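Re: [sim-nav] Faltenari planner, new release
Ratih Ngui – 23 March 2019
2 min read

Tirta Manurung wrote:
> The new build gets through the kitchen map in 400 of 400 runs.
> I think we can drop the threshold check and call the doorway
> solved. Any objections before I merge?

Yes, one from me. All 400 runs use the same map with the same light, and the only thing that changes is the start pose. I don't see how that tells us the doorway is solved. It tells us the planner is repeatable, and I'd have hoped so.

Have another look at what the perception side is being fed.

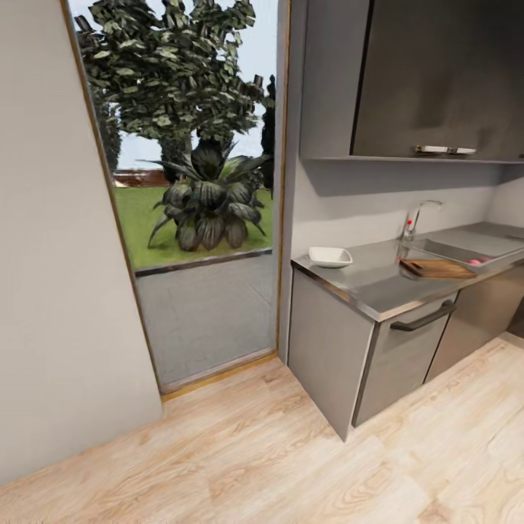 Kitchen map, default lighting, facing the garden door.

The wall is one smooth grey with no texture at all, and the boards run up to a wooden strip with flat paving on the other side. The cost layer treats that strip as floor. Maybe that's fine, but it's a setting somebody typed in, and no run has tested it. I'd also like to know what the depth filter does with the steel counter and sink once we add realistic noise. Dušan tried that in November on the old build and lost 9 goals out of 2000, every one of them near the sink.

So please keep the check. If you can vary the strip height and the sun angle – six settings of each would do me – and post the failures as well as the passes, I'll happily withdraw the objection.

Ratih

Recent on this list
Traltska bridge drops transforms on restart
Drerilance log viewer, colour settings
Who maintains the Liew map converter?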